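Shelf repairs at the Arell Street reading room

The reading room will close its back half for 11 days in March so that the old shelving can be repaired and put back on the walls. The front desk, the newspapers and the children's corner stay open at the usual hours. Holds can be picked up at the desk as always. If you need something from the back shelves during the closure, fill out a slip and leave it in the tray by the door. Slips left before noon will be filled the same afternoon.

The work is overdue. The uprights on the north wall have been pulling away from the plaster for several years, and last fall one bay of local history had to be emptied after two brackets let go. Nothing was damaged, but the books have been in boxes in the hallway ever since, and anyone who has tried to look up an Itudov parish map knows how hard it is to get at them. There are 1143 volumes in those boxes. All of them have now been checked against the card file, and the three that were missing have turned up in the Ouellet branch, where they were shelved under travel.

Tsz-kin Tai, who rebuilt the window seats two years ago, is doing the carpentry. The uprights will be fastened into the studs this time, with a rail running the full length of the wall at the top. The old shelves will be reused where they are sound. Many are bowed in the middle from atlases and bound newspapers, and those will be cut down for the short bays under the windows, where the span is half as long and the load is light.

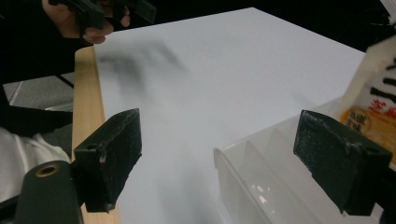
Replacement shelves were the subject of a long discussion at the winter meeting. Dark stain would match the old uprights, and several members asked for it. Against that, the back half gets very little daylight after three o'clock, and the bottom two rows are hard to read even with the lamps on. The decision was to go lighter: white boards with pale wood along the edge, the same pairing as the flat white board and light wooden strip in the photo. A matte surface also throws less glare from the lamps than gloss does, and several readers had brought that up. The old uprights will be sanded and left plain.

The budget for the whole job is $700 more than last year's estimate. Most of the increase is the price of lumber, and the rest is the cost of patching plaster behind the north wall. The difference will come out of the book sale money, so there will be no change to membership fees. The spring book sale will go ahead in the front room, though with fewer tables — please hold large donations until the back half is open again.

When the shelves go back up, local history will move to the east wall, next to the Hasimel collection. Biography takes its old place on the north side. Oversize books will go on the bottom row in every section, including music, where they have been on top until now. A new floor plan will be posted at the desk, and the printed guides will be redone once the old stock runs out.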